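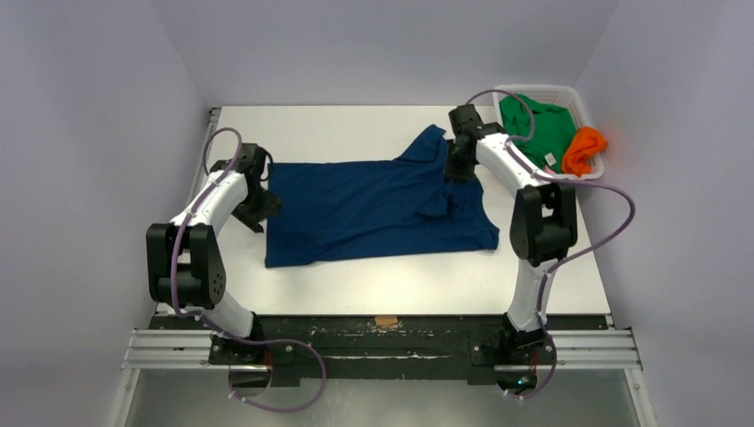
Someone from last term's group wrote to ask why a whole session goes to T-shirts when everybody already folds T-shirts at home. Fair question! My reply was that everybody folds them, yes, but put ten people's stacks next to each other and you'd think they came from ten different planets. So we're keeping the session, and these are the notes for it.

Home Textiles, evening course at Skiltbridge
Handout 2: Flat folding, T-shirts and other knits
Notes revised 2025-06-07

What to bring

Three or four T-shirts of your own, clean, at least one of them dark. Old and baggy is fine (better, even). If you have the Baluyot workbook, bring that too, though I'll only be using the page on knits and I disagree with half of it. We'll get to that.

Before you fold: laying out

I spend longer on this than people expect. A jersey knit moves. It stretches one way more than the other, it curls at the cut edges, and after a tumble in the dryer the side seams have usually crept around toward the front. If you fold it like that, you fold the twist in, and then you wonder why the finished thing leans.

So lay it down, front side down, and find the two shoulder seams. Pull them gently apart until the back of the neck sits straight. Then go to the hem and do the same at the side seams. Don't yank the hem down toward you, whatever you do! That's how you get the long wavy shirt. Smooth from the middle out with a flat hand, and leave the sleeves for last, they're the part that keeps flipping over on itself.

Dark colors are hard. On navy or black you lose the seams completely under a ceiling light, and I've folded plenty of them inside out without noticing until the next morning. A pale surface underneath helps a lot with the outline. For the seams, use your fingertips. You'll feel the ridge long before you see it.
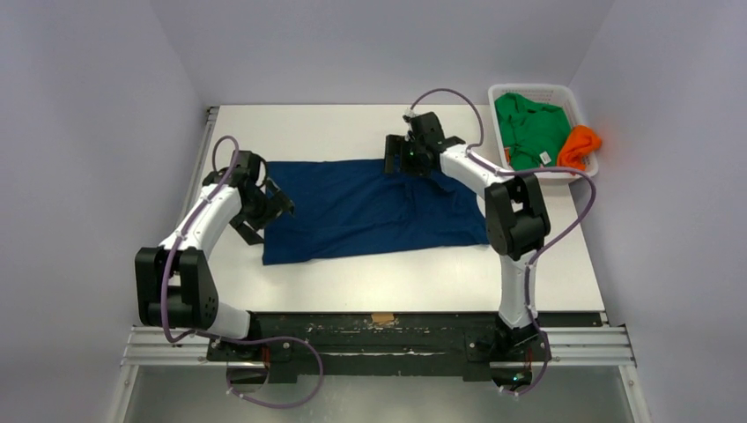
Fig. 1. Navy garment laid flat on a white tabletop, still a little bunched at upper right. Basket in the back corner.

Look at that bunched bit, because it's the thing I'd fix first. A small lump near the top turns into a big lump by the third fold, since you're doubling it every time. The faint wrinkles over the rest of the cloth I wouldn't bother with. They flatten under the weight of the stack.

And a word about the basket. Keep it on the table, or at least at table height, off to one side and behind where you're working. I used to keep mine on the floor and I'd be bending down for every single piece, and my back had opinions. Mesh or slotted sides are good because air gets through if something went in slightly damp.

The fold itself

We'll do the plain one first, which I call the store fold, although stores all do it differently.

Bring one side in toward the center, a third of the width. Turn the sleeve back out so it lies along the folded edge. Same on the other side. You now have a long strip. Hem up to the middle, then up again to just short of the neckline. Flip it over. Done!

The upright fold, for drawers, starts the same way, but you fold the strip in half first (hem to neck, stopping an inch short) and then in thirds. It should stand on its own. If it flops, the strip was too wide. That's my quarrel with the Baluyot page: it gives one width for every size of shirt, and on a kid's shirt you end up with a sort of pancake.

Folding boards: I've tried the Cemach and the Flonulell and I own both, so no judgment. The Cemach is stiffer. The Flonulell folds away smaller and lives behind my door. Either one gets you matching widths, but you still have to lay the shirt out properly first, so I'd like you to learn by hand.

Homework

Fold 17 shirts between now and next time. Borrow your family's if you run out. Write down which ones gave you trouble and what they were made of, and we'll go through the lists together. Heavy cotton, thin cotton and anything with elastane all behave differently and I'd love to have a good mix.

Next handout: fitted sheets. In March we ran out of table space for those, so please push the desks together when you come in.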